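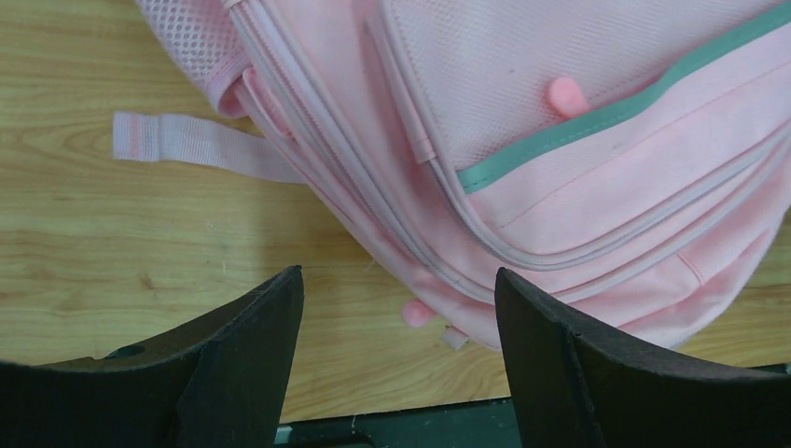
Wodisance Day Backpack, Light Pink

Item no. 2874

An everyday backpack in soft woven fabric, with a muted, dusty pink color. The main body has rounded contours, finished with raised piping along the zipper. The zipper tape is a lighter shade than the bag.

A mesh side pocket with an open diamond weave holds a small water bottle or a folding umbrella. The hem of the pocket is bound in solid pink fabric. The adjustment straps are flat webbing in matching pink.

Weight: 429 g
Care: Spot clean with mild soap and cool water. Air dry away from direct sun. Do not tumble dry or iron.

Spare straps are sold separately under item no. 1765. Orders ship from the Kuusk warehouse on weekdays. Unused bags may be returned with the tags attached. For school and club orders, write to Birutė Lill in the sales office.

Contact | Shipping and Returns | © 2024 Kuusk | Back to top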